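2022-02-10

Dye bench, madder trials, second week of February. Lise did the scouring yesterday so the wool was ready when I got in. Same Tireck yarn as last time, two-ply, undyed. Wound into small skeins and tied loosely in four spots with cotton.

Mordanted with alum at 15 per cent weight of fibre. Brought it up slowly over an hour, held it, then let it cool in the pot. Dwayne wants to try 12 per cent on the next lot to save on alum. Fine with me, but I'd like one full set at 15 first so we have something to compare to.

Ground madder from Després, 200 g, soaked overnight in rainwater. The old Gallanness root is nearly gone and what's left has clumped in the jar. I kept it out of this batch.

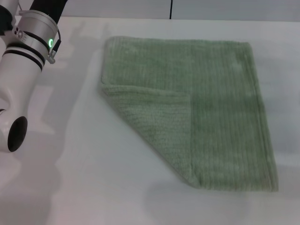
How hot can the madder bath get before the red goes brown? We stay under 70 degrees for the whole hour, and the one pot that got up to 80 in January came out a dull brick colour.

Pot A had plain rainwater. Pot B had a spoonful of chalk added. B was clearly redder by the half hour. A stayed orange and didn't move much after that. Left both to cool with the skeins in, lids on.

Thermometer on pot B reads two degrees low against the glass one. Marked it with tape. Needs replacing – Lise has the catalogue.

Exhaust baths: topped up with 300 mL each and put a second skein through. Pale coral from B, a sort of peach from A. Both usable. The Flomlow weavers asked for something in that range for the blanket borders, so I've set aside a length of each for them to look at.

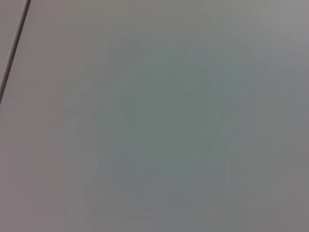 Rinsing took longer than it should have. B kept bleeding through four changes of water, probably bits of root caught in the ply. Next time the madder goes in a bag, even if it costs us a bit of depth.

Skein tags run up to 144 now. Dwayne found two tagged the same from the weld trials, and I've relabelled the lighter one 19B in the book.

To do: order alum, cut swatches for the light test, ask Després if the next root is from the same harvest. Pot A skeins still need their second rinse.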